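Surnville bakery puts its day-old bread on the honor system

SURNVILLE - Anyone who has ever wanted a cheaper loaf and been too proud to ask for one can now get it without speaking to a soul. The Cârstea bakery has put a shelf by its side door, where yesterday's bread goes out at 7 a.m. and customers pay whatever they think it deserves.

Owner Oana Pop said the shop was throwing out 23 loaves on a bad Monday, and a few more when it rained. She tried giving them to a pig farmer in Nimik, who stopped coming by in August. The pigs, she was told, had gone off rye.

"I took that personally," Pop said.

The shelf cost her two planks and an afternoon. The cash box is an old cookie tin with a slot cut in the lid, and so far it has taken in coins, bills, a bus token and a polite note about the crust.

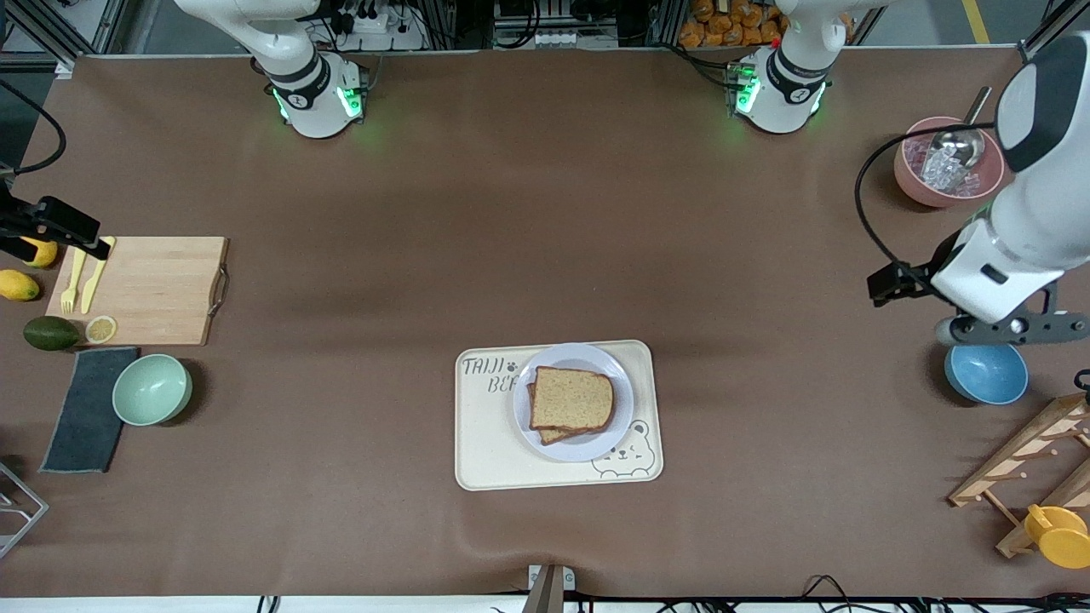

What to do with a stale slice

Pop has also printed a sheet of tips, free with any loaf. She recommends toast, which will surprise few readers, and then bread soup, bread pudding and a fried bread salad that her own family has voted down more than once. Slices meant for soup should sit out overnight, uncovered. Slices meant for pudding should be torn by hand - she is firm on this and would not be drawn on why.

The town has been supportive, in its way. A letter to the council complained that the side door is on the shady side of the street. The council has thanked the writer and filed it.

The shelf is open until noon or until the bread is gone. Sourdough goes first.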